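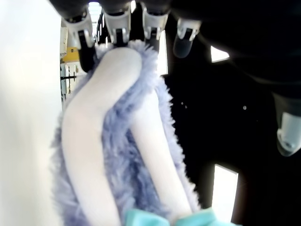
Fluff and the fingertip pads on our Meto hand

Since April the pads go furry after a morning on the shaggy toys and the grip gets vague. Durnine's sheet says swap all the pads every 1,084 picks. Sounds like a parts salesman's number to me. Does anyone do that?

2 answers

No. Damp lint-free cloth, power off, then rerun the zero. Check the finger joints too - hair winds itself in there. I'd only swap a pad that's split.

Just buy the Lundgren ones.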